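Lotero Room Breakfast Set
Kettle, snack tray and dry goods for single study bedrooms

Product group: Room supplies, small hot drinks
Supplied by: Prosser
Page maintained by: Ustyna Savchuk

Overview

The Lotero Room Breakfast Set is supplied to furnished bedrooms that have no kitchen of their own. It covers hot drinks, a small stock of wrapped snacks and oatmeal for breakfast. The set is delivered packed in one carton and is intended to be unpacked in the room, checked against the list on this page, and then moved to the desk or another hard surface before use.

The set is sold in two versions. The Standard version contains the kettle, the tray and the snack assortment. The Extended version adds bagged oatmeal. Both versions use the same kettle and the same tray, and spare parts are interchangeable.

Kettle

The kettle is a tall cylindrical electric model with a brushed bronze-brown metal body and a black upper section and lid. The handle is black and runs down the front from the lid to the base. A small lid button is set on top of the handle, where the thumb reaches it during normal lifting. The narrow footprint was the main selection criterion, as most of the desks in this category of room already hold a lamp and a computer.

Antonina Symonenko, who specifies room equipment for Prosser, rejected two wider models before approving this one. Both took up too much desk depth when placed beside a printer.

Operating notes:

Place the kettle on a level, hard, heat-resistant surface before connecting it. Do not run it on a bed, a carpet or an upholstered chair.
Boil and discard one full kettle of water before first use.
Keep the cord clear of the desk edge and away from the chair.
Leave the lid closed while the water is heating.
Disconnect the kettle before cleaning. Wipe the metal body with a damp cloth. Do not immerse it.
Descale every 4 weeks in hard water areas. Use a citric acid descaler and rinse twice.

Snack tray

The tray is rectangular, open at the top and green. It has no lid and no dividers. Contents are individually wrapped so that the tray can stand in the open without further cover. The assortment changes with supply, and wrappers of different colors and sizes are normal within one tray. A typical fill combines sweets with larger packets, the larger items placed first.

The tray is meant to stand next to the kettle in use. It can be stored on top of a chest of drawers or on a bookshelf, provided it is kept out of direct sun. Chocolate items should be removed in summer if the room has a large window and no curtain.
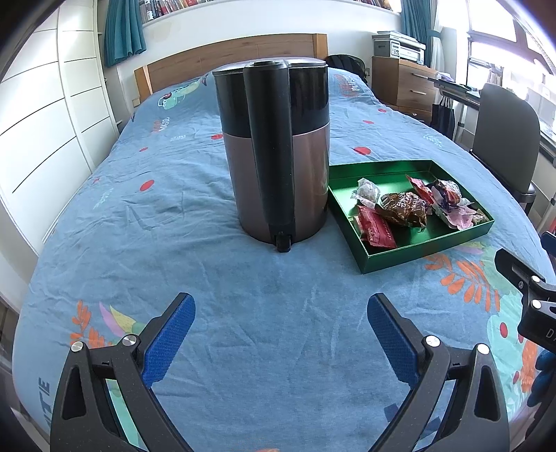 Oatmeal (Extended version only)

Oatmeal is supplied in sealed bags. The brand varies by region and season. Current stock includes a brown foil bag printed with wheat stalks and labeled "NUTRITIOUS oatmeal" in English and 营养燕麦片 in Chinese, and a white and blue bag with a red stripe and chocolate-colored food images on a brown panel. The two are packed together where both are available. If one is out of stock, Prosser ships two of the other.

Preparation instructions are printed by the manufacturer and take priority over anything on this page. Ingredients and allergen statements must be read on the bag itself. Lotero does not repackage oatmeal and does not supply it without the original label.

Foil bags crease easily in transit. Creasing does not affect the contents. A bag should be refused only if a seam is open, the foil is pierced, or the date is missing or unreadable. Once a bag has been opened, fold the top down and close it with a clip (not included). Keep it away from the kettle, as steam will cause the oats to clump.
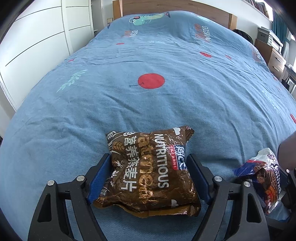
Packing and unpacking

Cartons are packed in the Plekov warehouse. The kettle goes in upright with the cord tied, the tray is placed beside it, and bagged goods fill the remaining space. Nothing is placed on top of the kettle lid.

When unpacking, lift the kettle by the body with both hands. The handle is rated for pouring, but lifting by the handle while the kettle is still wedged in the carton puts a side load on the lid hinge. Replacement lids ordered over the past year – 17 in total – were nearly all needed after damage of this kind.

A made bed is an acceptable place for sorting the contents while the desk is cleared. Check for small wrapped items in the folds of the cover afterward.

Ordering data

Minimum order: 5 sets
Maximum per shipment: 120 sets
Versions: Standard, Extended
Spare parts: lid, tray
Sold separately: bag clips, descaler, desk mat
Not included: mugs, spoons, bowls, tea, coffee

The Bonder desk mat is recommended where the desk has an oiled or waxed finish. It is supplied in one size and can be trimmed with scissors.

Returns

Unused kettles can be returned in the original carton. Food items are not returnable except where a bag arrived open or without a date. Report these on the delivery note and keep the bag until the claim has been answered. Questions about regional oatmeal stock go to Ustyna Savchuk. Questions about the kettle, including compatibility with older Lotero lids, go to Antonina Symonenko.

Older Lotero lids with the button at the rear do not fit this model.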